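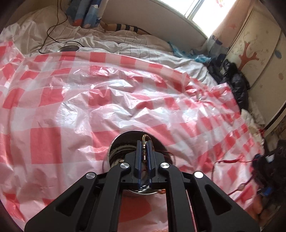 Hi Waltraud,

You asked for a plain update on the handling rules before the next payment goes through, so I'll keep this to what we did in February and since, and where I'm still stuck.

The good news first: the written rules for hand-held gripper work are finished, all 4 sections, and Roya Zamani has signed off on the part covering people's homes. That one took ages! We argued for most of a week over whether a session in a bedroom needs its own consent line (it does now, and it sits on the first page where you can't miss it).

The small-items section changed the most. Cords, clasps and beads are a whole different job from cups and boxes, and our old rule just said "grasp near the middle," which is useless for a braided cord. The new one says to close on the clasp or right beside it, hold still, then lift – no yanking if it catches on something. If a piece drops, the operator leaves the recording running and picks it up with the gripper. No helping with the other hand. We also ask people to move slowly over anything shiny, like a mirrored dish, so reviewers can tell an item from its reflection.

On numbers, we've logged 861 sessions against the 1000 we promised you. I know that's short. Gostholm started late and I'd rather wait for them than pad the total with easy ones. Primel did a second review on 200 of the finished sessions, and most of what they flagged was missing paperwork, with a few grips closed too hard on thin cord. I've added a line on closing force, but it's only words so far and I'd like a proper test behind it.

Two things I need from you. Can we move what's left of the travel money over to reviewer hours? And could you nudge Trorness about the privacy wording? I've written twice and I'm starting to feel like a pest.

The Jaiswal training day is still on, and I'll send you the operator handout once Roya has been through it with her red pen.

28 March 2021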